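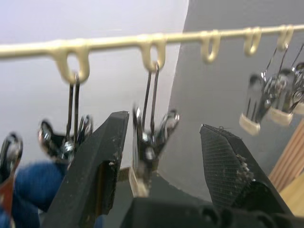

Liv Lie wrote to us after the November open evening that she would have bet on the shirts being the hard part, that socks had sounded like a warm-up, and that she had gone home and looked at her own drying rack with new respect. She also wanted to know why we didn't just start with something stiff, like a washcloth.

Miltura Technical College > Clubs > Robotics > Gallery > Laundry Project

Search the club pages
Enter keyword
Go

The Laundry Project: Gallery

Fair question, Liv! The short answer is that washcloths weren't on the list. The Nolance challenge gives every student team the same household chore for a semester, and ours was the sock hanger, the kind with a lot of little clips that you hang up indoors when it's raining. You get two arms, a table, a hanger and socks. What you do with them is up to you, as long as the robot does the hanging.

We are 21 students this year, our biggest group yet, and most of us had never touched a robot arm before we signed up. A few came from the sewing club (which turned out to be a fantastic thing, more on that further down). We meet in Room 203 from four in the afternoon until somebody's ride shows up, and this page is for everyone who has asked what on earth we do in there.

Getting hold of a sock

We thought picking up would be easy and clipping would be hard. Clipping is hard. Picking up is also hard, just in a sneakier way. A sock lying on a table has no handle, and if you close on the middle of it you get a lovely firm grip and no idea where the cuff went. Then you carry this wad of knit up to a clip and there's nothing to put between the jaws.

So the first month was all grabbing. Pinch near the cuff, lift a little, look, put it down, try again. We ran the arms by hand the whole time, with one person driving and another calling out what they saw on the screen, and we swapped seats every ten tries so nobody's shoulders gave out. The person calling is the one who learns the most, in my opinion. You start to see where the fabric wants to go before it goes there.

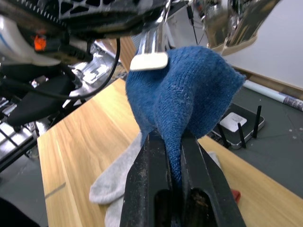
The sewing club people changed everything at this point. They kept talking about which way a knit stretches, and the rest of us nodded politely for a week or so before it sank in. If you take hold across the ribs, the cuff opens up and curls. If you take hold along them, it stays flatter and you have an edge to work with. After that we wrote "ask the knit" on the whiteboard, and it's still there.

Grip strength was the other big argument. Half of us wanted to squeeze hard and be done with it. The other half wanted the lightest touch that would still lift. We tried both for an afternoon each, and the gentle side won, mostly for the reason that a hard squeeze left us with a folded lump between the fingers and a light one let the cuff hang straight. There's a setting in between that everyone now calls "Tuesday grip" for reasons lost to history, and that's what we use.

Driving two arms at once

I had no idea how much I use both hands for everything until I had to tell two machines to do it. Open the clip with one side, bring the cuff up with the other, let go of the clip, let go of the sock. Four little steps, and the order matters so much! Let go of the sock first and you're back at the table. Open the clip too early and it swings away from you while you're still lining up.

Swinging is the thing we fight most. Everything on a hanger like this moves when you touch anything else on it. Bump one clip and its neighbors go too, and then you sit there with your hands off the controls, waiting for it all to settle. We timed the waiting once and it was a depressing share of the session. Now the caller says "quiet" when it's still enough to go on, and the driver isn't allowed to move until then. It sounds slow but we get more socks up per hour this way.

We also lay everything out the same way before a run. Pairs together, toes toward the driver's side, a bit of space between colors. It takes a minute and it saves a huge amount of arguing afterward when we sort the recordings. 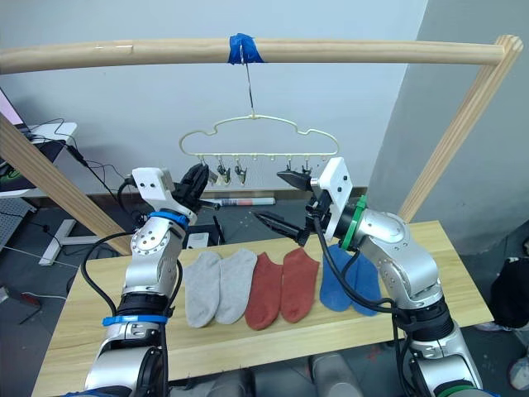

People ask whether the robot is doing it on its own yet. Sometimes! We have recorded almost 900 tries driven by hand, good ones and bad ones, and those are what the learning program studies. The first version we trained was wonderful at reaching up and terrible at everything after that. It would go to the right spot, open up, close on air and look terribly pleased with itself (I know, I know, it has no face). The second version gets a cuff into a clip often enough that people have started clapping, and then the person recording has to ask them to stop.

What made the difference, as far as we can tell, was keeping the failed tries where somebody recovered. If you drop the sock, don't stop the recording. Pick it up again and carry on. We threw those out at the start since they looked messy, and I still wince a little when I think about it.

Some notes for next year's group, or anyone in Brultby who wants to try this at home with a hanger and a pair of kitchen tongs:

– Start with one sock and one clip. Fill the hanger later.
– Thick fuzzy socks are easier to see and harder to clip. Thin ones are the other way around.
– Check the cables before each run. An arm will happily pull on one until something gives.
– Dust the finger pads at the end of the day. Sock fuzz gets everywhere and the grip goes slippery.
– Write down who was driving. You will want to know later whose style the program picked up.

That last one led to my favorite afternoon of the project. We had a test run where the arm made a tiny backward twist just before letting go, every single time, and we couldn't work out where it had come from. Then one of our first-years sat down to drive and did exactly the same twist, without noticing. The whole room fell apart laughing. She'd recorded more tries than anyone else and the program had simply learned her manners.

The hanging itself

Once a sock is up, you'd think you could relax, but the release is where a lot of ours went wrong. The clip closes on the cuff, the fingers open, and if one pad is still touching the fabric on the way out it drags the whole thing down with it. So the last move is to open wide, wider than feels necessary, and then back out slowly. We practiced that part by itself for days with a sock clipped on by hand. Boring to watch, very satisfying to get right.

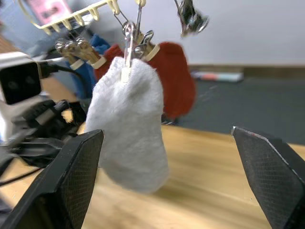 White sock on its clip, fingers open on either side.

The Kokkinos Hall demo is next. Every team gets 2 rounds, one driven by hand and one where the program runs by itself, and the better one counts. We'll be hoping for the second, naturally, but I'd be happy with either as long as a pair ends up next to its partner.

As for Liv's question about washcloths, we did try one in the end, after the regular session, when most people had packed up. It went up on the third go. She's right that it's easier, and she's very welcome to come by Room 203 and drive for an hour. We could use another caller too – bring socks you don't mind getting stretched.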